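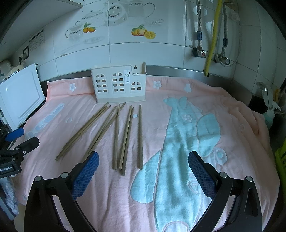
분홍 담요 위의 갈색 나무젓가락과 흰색 바구니, 그리고 열린 상태의 핸드헬드 그리퍼. (사진 제공: 데드비)

데드비, 가늘고 긴 물체 전용 파지 계획 소프트웨어 '스틴다노' 6월 공개
젓가락과 담요 주름을 구분하는 데 들인 시간, 회사 예상을 크게 넘겨

로봇 조작 소프트웨어 기업 데드비(Dedby)가 가늘고 긴 물체를 집는 데 특화된 인식·파지 계획 도구 '스틴다노(Stindano)'를 6월 정식 공개한다고 밝혔다. 그동안 업계가 즐겨 시연해 온 물체는 머그잔과 정육면체 블록이었다. 집기 쉽고 사진도 잘 받는다. 데드비 개발팀은 그 대신 부엌으로 가서 젓가락을 골랐고, 일정표는 그때부터 여러 번 고쳐졌다.

젓가락은 서로 붙고 겹치고 비스듬히 눕는다. 밑에 천이 깔리면 깊이 값까지 주름을 따라 출렁인다. 스틴다노는 겹친 막대형 물체를 한 개씩 분리해 중심축을 추정하고, 굵은 쪽과 가는 쪽을 구별한 뒤 두 손가락 그리퍼의 접근 각도와 벌림 폭을 계산한다. 이웃한 물체를 건드릴 가능성이 높으면 후보를 버리고 다음 순서로 넘어간다. 집을 만한 후보가 없을 때는 없다고 보고한다. 초기 버전은 이 대목에서 근거 없는 자신감을 보였다.

학습에는 사람이 핸드헬드 그리퍼로 직접 수행한 조작 기록 1,617건을 사용했다. 이 가운데 1,165건은 부드러운 천 위에서, 나머지는 단단한 바닥에서 수집했다. 별도로 분류한 실패 사례 212건도 개발자용 패키지에 그대로 담긴다. 홍보팀은 이 자료를 부록으로 돌리자고 했으나 개발팀이 첫 번째 폴더에 넣었다.

말라티 나이르(Malathi Nair) 인식 소프트웨어 총괄은 "담요 주름을 젓가락으로 판정하던 시기가 꽤 길었다"며 "꽃무늬도 만만치 않았다. 모델이 꽃을 집겠다고 하면 말릴 방법이 필요했다"고 말했다.

스틴다노는 주방용품 정리 설비를 개발하는 베스터스(Bestus)의 시험 라인에 먼저 적용된다. 베스터스의 카비타 고우다(Kavitha Gowda) 자동화 팀장은 "우리가 원한 것은 화려한 시연 영상이 아니었고, 왜 못 집었는지 적힌 로그였다"며 "로그는 아주 성실하게 길다"고 평했다.

정식판에는 파지 후보 시각화 도구, 기록 재생기, 그리퍼 설정 프로필 12종이 포함된다. 숟가락 지원은 다음 버전에서 검토한다. 포크는 아직 회의 안건에 오르지 않았다.

제품 및 취재 문의: 데드비 홍보팀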